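Lecture 3: Action chunking, and why we bother with it

Last time we trained a plain behavior cloning policy that looks at one observation and predicts one action. It works beautifully for the first second or so, then small errors pile up and the arm wanders into states it never saw in training. Chunking is my favorite fix, partly for being so simple: predict the next 60 actions at once, execute the first 23, then look again. Fewer decisions per episode means fewer chances to drift!

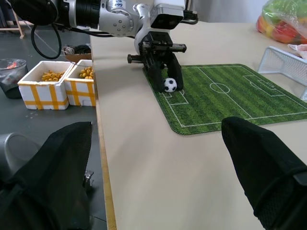
Chunk length is the knob you will spend your time on in the lab. Long chunks give smooth motion but react slowly; short chunks react fast and tend to jitter, especially where demonstrators paused. Think about a ball resting on a printed soccer pitch, right at the two fingers of a parallel gripper, with the little goal way over by the far part of the mat. A slight bump sends a ball rolling, and a policy halfway through a long chunk will happily keep closing on the old spot. Now compare a foam block, which stays put.

Nasrin Nazari's variant (see the Prekano notes) averages overlapping chunks with exponential weights. Try it with 2 different decay rates before lab and bring your plots.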